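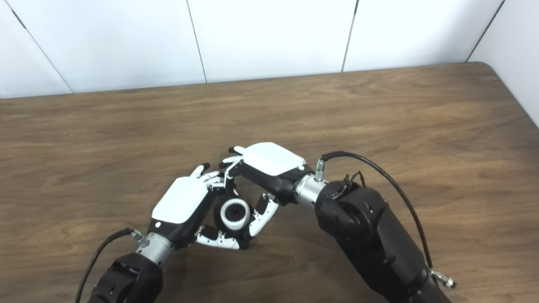
Print this thread | E-mail this thread

05/11/2022

I want to write some posts about gears, and especially about one white ring and the black toothed core that sits inside it. It is a small subject. I have spent a large part of my spring on it, so please be patient with me.

The ring belongs to a small hand-crank drive called Siriwardena. You turn a handle on one side and a little wheel on the other side goes around slowly. It does nothing useful. I bought the set in March from Sturnier, the parts shop in Londport, in a bag with a folded sheet and no box.

The sheet has drawings only. I like this, because I do not have to translate anything. But a drawing does not tell you how hard to push.

First thing I learned: the core goes into the ring before you do anything else. The drawing shows the ring already on its plate and the core coming from above with a long arrow. I did it like this for two evenings. Each time the core stopped half way and stood a little crooked, and I had to take everything apart again.

Then I held the ring in one hand and brought the core to it with the other, in the air, with nothing under it. It is much easier. You can feel the teeth looking for their place. You turn a very little to the left, a very little to the right, and it goes down by itself.

I do not know the correct English word for this small movement. Wiggle? In my language we have a verb for it that we also use for a key in an old lock. I will say wiggle.

Someone asked under my last thread if a table is necessary at all, then. Yes, please use a table. You hold the parts over it, and when they fall they fall on the table. Before, I worked on the sofa. I do not want to talk about the sofa.

My advice for the hands. One hand is the nest, it keeps the ring and does not move. The thumb goes under. The other hand does the work, and here too the thumb is more important than I believed, it gives the push from the side. The tips of the fingers only guide.

If both hands move at the same time, you do not know which one made the mistake. I had this problem for weeks.

Also you must hold the ring by its outside and lightly. If you press a ring from two sides it becomes a little bit oval, even when your eye sees nothing, and then the core will not enter. I tried to solve this with more force. More force makes it more oval. I was a slow student.

A word about color. In the Siriwardena set the ring is white and the core is black, and I thought this was only for beauty. But it helps. White against black, you see immediately where one tooth ends and the gap begins. The older set I have from Brimudberg is gray in gray, and with that one I need the lamp and also good luck.

About the Brimudberg set, as I promised to compare them. It is heavier and it is quieter when it turns. The gears have a nicer edge. But the core needs to go in from the back side, and the sheet (this one has text, in very small letters) mentions it only on the last page, after the greeting from the company.

If you are a beginner, I would take the Siriwardena. If you already have patience, take the Brimudberg. If you have neither patience nor a table, maybe wait.

Now the table, because I got more questions about the table than about the gears!

The table is in the corner by the white wall, the one made of panels with the thin dark lines between. It is wood, brown and warm, with dark streaks and some knots that look like water going around a stone. The corner is rounded, and my hip is thankful for it.

I was thinking to paint the wall in a green color. I am happy I did not. With white behind and brown under, nothing disturbs the eye. You look at the part and you see only the part.

But I have to warn you about wood with much pattern. A white part you will find on it at once. A black part can lie down exactly on a dark streak and disappear. I lost a black washer in this way for a whole afternoon, and it was in front of me the whole time. I found it with my sleeve.

So now for the small black things I put a white plate, a normal plate from the kitchen with a little edge. The white parts can stay free on the wood.

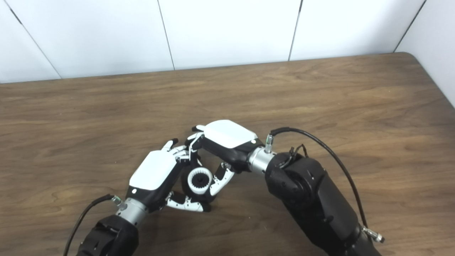
Let me say something about the ring alone, before the core is in. I turn it slowly between the fingers and look at each tooth. From the factory there is sometimes a very thin piece of extra material between two teeth, like a small skin. You almost do not see it. But the core will stop there every round, always at the same place, tick, tick, and you will think the whole drive is broken.

To remove the skin I use a wooden toothpick. Not a knife, please. With a knife I cut one tooth a little, and this ring now lives in the drawer as a warning.

Sturnier sells the ring also alone, so a mistake is not a tragedy. I paid more for the sending than for the ring. Then I wrote to them and asked if I can get a few in one letter the next time, and they said yes, no problem. The minimum order they have on the site is 100 for the very small screws only, not for the rings. I understood this wrong the first time and I closed the page in fear.

Grease. The sheet shows a drop. The drop in the drawing is as large as the core. Please do not put a drop as large as the core. I take what stays on the end of the toothpick and give it to the teeth at one point, then I turn the core around until it has carried it everywhere.

Too much grease and your fingers slide, the ring jumps away, and it rolls. A ring rolls very well, this is its talent.

Some people like to work completely without grease. The sound is drier and a little louder, and you hear better if something is wrong. For the first try I also do it without. Grease comes when I am sure that the core sits straight.

How do you know it sits straight? I was asking this for a long time and did not find a good answer, so I give you mine. Hold it at the height of the eyes and look from the side. The edge of the core and the edge of the ring should make one line. Then turn it a quarter and look again. It can be straight from one side and crooked from the other — this was for me the biggest surprise of the spring.

Then turn it gently with the thumb. It should go around with the same resistance everywhere. If there is one place where it goes heavier, take it out, turn the core by one tooth and put it in again. I do not understand why this helps when all the teeth are the same. Probably they are not so much the same.

I read somewhere you can mark the good position with a pencil point on the ring. I do it now. On white it is easy to see and you can wipe it later.

My record for the two parts together is 7 seconds, with the pencil point. Without the point I am not telling you.

A small complaint. The bag of the Siriwardena opens only if you tear it, and then it does not close again. For parts of this size it is a bad idea. I use a jam glass. If you use a jam glass too, wash it twice, the smell of plum stays in there and goes on everything.

And one more complaint, for the Brimudberg. The crank handle is beautiful and too short. I hit my fingers on the plate with every turn. In the next weeks I want to try the handle from one set on the other. The hole looks similar. I will write how it goes.

A question from the replies: is this relaxing? I would say the part with the ring is relaxing. The part with the plate and the screws is work. I often build only as far as the ring and core, turn it a little with the thumb, and stop for the evening. The rest can wait on the table, it is not in the way of anybody.

Another question was about age, for a child. I would wait until the child does not put things in the mouth anymore, and then sit together. Let the child do the wiggle and you hold the ring. It is a good job to hold the ring.

Last question: cleaning. Warm water and a little soap, an old toothbrush, then leave it to dry on a towel until the next day. I put mine on the heater once to go faster. The ring went oval, and this one I did not need to press.

Next thread will be about the screws. I am still deciding which screwdriver is less bad, so it can take some time. If you have the sheet with text for the Siriwardena, from an older edition maybe, please write to me. I would like to see what they say about the arrow.

Search this profile
Enter keyword Go

More from this author
- Which glue I do not use anymore
- A drawer for small parts, first try
- The Brimudberg set after one winter
- Ordering from Sturnier in Londport: shipping and waiting
- Why my lamp is now on the left side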